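Grenlow Folding Cell – Set-Up and Operator Guide
Section 7: Starting a Shift and Sharing the Work

Fosorside textile room, revision 10/20/21

This section is for people who sorted and folded by hand before the cell was installed. It covers the start of a shift, the jobs that stay with the operator, and what to do when the arms stop. Complete Section 6 (Power and Network) first.

7.1 What changes at your station

The arms pick cloths from the basket and work them on the board. You load the basket, check finished pieces and deal with anything the arms set aside. You no longer stand at the folding table for the whole shift. You will walk more, and you will spend more time reading the Clasell screen than you are used to.

Piece counts on the screen belong to the cell. They are not entered in anyone's personal record. If a supervisor asks you for a personal count while you are assigned to the cell, refer them to the Trajkovski work agreement posted by the time clock.

7.2 Before you start

1. Read the note left by the last shift. Open faults are listed at the top.
2. Check that the bolts on both base plates are snug. Do not retighten them past the paint mark.
3. Look along each cable for pinching or rubbing. The cables need slack to follow the arms, so do not tie them to the rails.
4. Wipe the board with a dry cloth. No spray cleaner.
5. Inspect the gripper fingers. Light scratches are normal. Report a chip or a burr that catches on fabric.
6. Set the basket at the left side of the board.

CAUTION: Press PAUSE and wait until both arms have stopped before you reach over the board. The arms can move with no sound beforehand.

7.3 Loading the basket

1. Drop cloths in one at a time, not as a pressed stack. The arms find a raised edge more easily than a flat one.
2. Stop at 21 cloths. A fuller basket leads to double picks.
3. Keep plaids and solids in the same load if that is how they arrive. Sorting by pattern is done after folding.
4. Take out anything with pins, zippers or wet patches and put it on the hand cart.

Note: Packing paper in the basket does not stop the cell, but do not let it build up over the cloths.

7.4 Running

1. Press START on the Clasell screen. Select the recipe for the load. Recipe 251 is for mixed cloths.
2. Stay for the first two pieces. If both come out square, you can leave for other work within sight of the signal lamp.
3. When the lamp turns amber, come back and read the message.

7.5 When the arms stop

Most stops come from a bunched cloth that the cell cannot read.

1. Press PAUSE.
2. Free the cloth from the fingers by hand. Pull down, never sideways.
3. Shake it out and lay it back on the board, or fold it yourself and mark it as a hand piece.
4. Press RESUME.

If the same cloth stops the cell twice, fold it by hand. You do not need permission for this. Experienced folders will know which fabrics give trouble – write them in the shift note so the recipe can be changed.

7.6 Staffing and breaks

One operator is assigned to each cell. The job rotates every 70 minutes with the hand tables, so that everyone keeps both skills. Do not skip a rotation to finish a load. The cell can wait in PAUSE through a break.
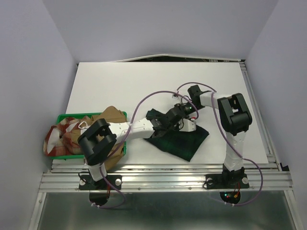
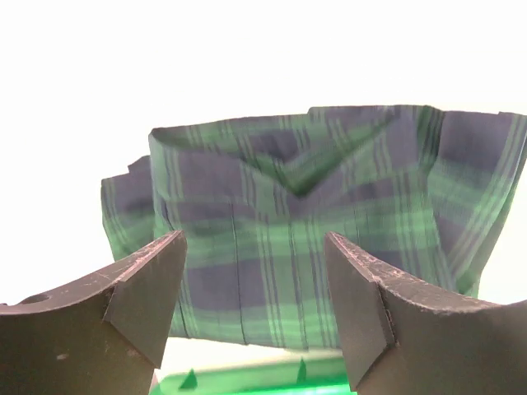 Figures 7-1 and 7-2. Plaid cloth at the cell: both arms over the board (first), gripper fingers close up (second).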